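Opinion > Home & Family > Play

Keep the blocks in an open bin

By Leonie Whitcombe

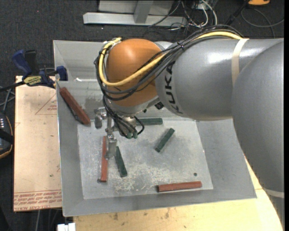
Six blocks in a gray metal bin, three reddish-brown and three dark green.

I have run the toy library in Lundow for 13 years, and my view on storing blocks has hardly moved. Plain blocks belong in one wide, open bin. They do not need a lid, a fitted tray or a sorting chart.

Most families who borrow from us start with the tray. The blocks come in a box with a slot for each, and the parents want them back that way. Dorothy Lockwood, who lends out the sets with me, used to check every slot on return. Cleanup took longer than play, and some children stopped getting the blocks out.

A bin with sloping sides and a flat floor suits them better. A small hand can get in at an angle, and you can see what you have without tipping everything onto the carpet. Metal is noisier than cloth or plastic. I put up with that – a felt liner cost us 20 dollars in February and it went in the trash by spring.

I would also keep the number low. A few rectangular blocks in two colors will make a wall, a bridge or a road. Tayla Tipoki, whose twins have borrowed from us since they could sit up, disagrees with me here and says a child needs a full set to build anything worth keeping. She may be right for ages six and up. For a three-year-old I would still put out a handful and leave the rest in the closet.

As for colors, leave them mixed. Sorting green from brown is a fine game if the child starts it.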